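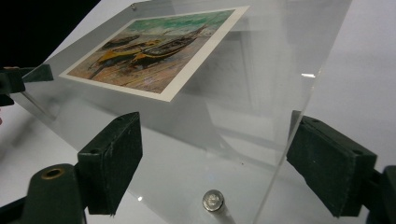 Postcard print on a clear acrylic sheet, with a white margin on all sides.

Mounting Postcards and Small Prints on Clear Acrylic

Workshop Tips – Display and Framing
Updated September 22, 2018

Clear acrylic is a practical backing for small prints. It weighs less than glass, does not shatter in the same way, and can be cut with hand tools. Its weak points are scratching, static and a poor tolerance for solvents. Most failed mounts come down to one of these three.

Choosing the sheet

Acrylic is sold as cast or extruded. Cast sheet costs more, cuts with less melting and takes a polish well. Extruded sheet is more even in thickness and is good enough for a display that will not be drilled. For a single postcard, a 2 mm sheet is stiff enough. A sheet of 170 mm on the short side leaves room for a standard card with a visible clear border.

Leave the protective film on during cutting. If the film has been off for some time and the surface looks dull, wash the sheet before judging it. Dust film and fine scratches look much the same under a desk lamp.

Cutting

Score with a plastic cutter against a steel rule. Make light passes at first, then heavier ones, until the groove is a third of the way through. Place the groove over the edge of the bench and snap downward in one motion. A hesitant snap leaves a ragged edge.

Scrape the cut edge with the back of a knife blade held square to the sheet. Wet-sand with 400 grit, then 800. Flame polishing gives a brighter edge but puts stress into the material, and a stressed edge will craze if alcohol touches it later.

Cleaning

Use lukewarm water, a drop of dish soap and a microfiber cloth. Rinse and blot. Do not use window cleaner containing ammonia, and do not use acetone, which softens the surface at once. Paper towels scratch.

Rubbing a dry sheet builds up static and pulls lint onto it. Wipe with a barely damp cloth and let the sheet stand on edge until dry. An antistatic plastic cleaner such as Lasier No. 4 can be used for the final wipe on the side that will face the room. Keep it off the side that takes the adhesive.

Work surface

Work on a flat board or mat that can be wiped clean. A plain, pale color shows grit and offcuts before they get under the sheet. Long sleeves should be clean and free of metal cuffs or buttons. 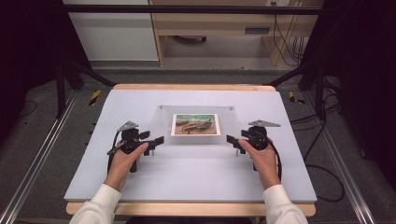 Attaching the print

Removable mounts: photo corners or small removable tabs. These suit prints that may be changed. Press each tab for 30 seconds and keep it inside the white margin of the print, where a slight bump will not show.

Permanent mounts: double-sided film adhesive, acid free. We use Ponano film in sheet form. Cut it slightly undersize, apply it to the back of the print, then peel back a narrow strip of liner along the top edge. Align the top edge, tack it down, and draw out the remaining liner while smoothing with a soft roller.

Spray adhesive is not recommended. The solvent in some brands attacks acrylic, and overspray on the clear border is hard to remove.

To check alignment, measure from the print to the sheet edge at both ends of the top side. Do not measure from the painting or photograph to its own white margin. Printed margins on cards are often uneven.

Standing and hanging

A slotted block holds a small sheet upright. Cut the slot slightly wider than the sheet – a tight slot scratches both faces each time the sheet is lifted out. The Majali two-slot base is a ready-made option. Set the slot at a slight backward lean if the display sits below eye level.

For hanging, drill with a bit made for plastic, at low speed, with scrap board under the sheet. Keep holes at least twice their own diameter from any edge. Make them oversize for the screw, as acrylic moves with temperature.

Storage

Store mounted sheets on edge with tissue between them. Flat stacks trap grit. Keep them away from radiators and out of direct sun, which fades most printing inks well before it harms the plastic.

Parts mentioned on this page
Ponano mounting film, acid free
Majali two-slot base
Lasier No. 4 plastic cleaner
Nerance plastic cutter, spare blades 1510 and 1553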